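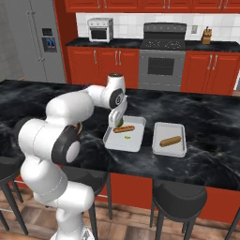 Automation at Itildale

Itildale is a contract kitchen company that prepares boxed lunches for schools, clinics and factory canteens. It is known mainly for the gradual automation of its tray assembly work, which changed the jobs of most of its kitchen staff. The company employs 129 people at its main site in Fulldale.

Background

Until the change, trays were filled by hand at long counters. Workers stood for a full shift and repeated the same few motions, such as placing a sausage in a bun or adding a garnish. Sore wrists and shoulders were the most common reason for sick leave. Turnover on the evening shift was high, and the company often paid overtime to fill gaps.

Ebise Wako, then head of production, proposed using robotic arms for portioning and placing. The supplier chosen was Orska, which sold a single-arm station together with planning software called Tannous.

Planning in simulation

Tannous lets a kitchen try out a task on a computer model before any equipment is moved. The rooms in the model are stock layouts and do not match the real site. A typical practice task takes place in a home-style kitchen, with an arm working over trays on an island counter and items such as a hot dog, a plain sausage or a small green piece set out on them. The aim is to check reach, grip and the order of steps.

Kitchen workers were brought into this stage early. Hamdia Hailu, a line worker with long experience in hot food, reviewed the modeled tasks and marked steps that would not work with real food. Soft buns were the main problem – the first grip settings would have crushed them. In all, 454 task runs were reviewed before the first station was installed in March.

Changes in the work

Four stations were in use by the end of the first year. Each is watched by one operator, who refills supplies, clears jams and checks finished trays. The company made no layoffs during the period, but it left a number of evening positions unfilled when people quit.

The job of tray packer was replaced by two new ones. Station operators run the equipment during a shift. Task setters prepare new menus in Tannous and test them with the operators. Both jobs pay more than the old one, and both require a training course given on paid time.

Output on the busiest day of the first year reached 2924 trays. Sick leave for wrist and shoulder pain fell, while complaints of eye strain and boredom rose. Breaks were later made shorter and more frequent, and operators now change stations midway through the shift.

Criticism

Tsion Birhane, a shift representative, argued that the new jobs favored workers who were already at ease with computers. Several older packers moved to dishwashing or delivery instead of taking the course. A slower version of the course, with printed guides, was added the following year.

Kedir Berhe, who worked as an operator, objected to the log kept by each station. It recorded every stop along with the name of the person on duty. Names were removed from the log after talks with management – stops are now listed by station only.

Later use

Glenys Rees took over production when Wako left. Under Rees the stations were kept for standard menus, and special diet meals went back to hand assembly.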